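Fung Opens Its Neighborhood Supper Room in November

2026-09-14

I've wanted to write this one for ages, so here goes: Fung is opening a supper room! I'm Da-eun Pyo, I started Fung as a dumpling stall, and from November we'll have a real door, real chairs and room for 60 people on the old Gesero block.

We're doing shared suppers, the kind where you pass things down the table and end up talking to whoever's next to you. The menu is short and changes when we feel like it (the pork and chive dumplings stay, please stop emailing me). Bread comes from Bivari, two streets over, and it's very good bread. 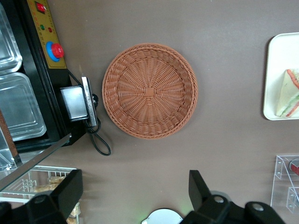
Last year we sold 2,021 supper tickets out of a borrowed hall, and this year we're already at 3,053, so you can see why we needed our own place. Yolotzin Sandoval is running the kitchen. I asked her for a serious quote and she gave me this: "I want people to leave full and a bit late for bed."

Suppers run 3 nights a week to start with. Tickets are sold at the Fidon market stall and at the door, and kids under five eat free. If you're from the press and want to come to the preview supper, just reply to this email and tell us what you don't eat.

Media contact: Da-eun Pyo, Fung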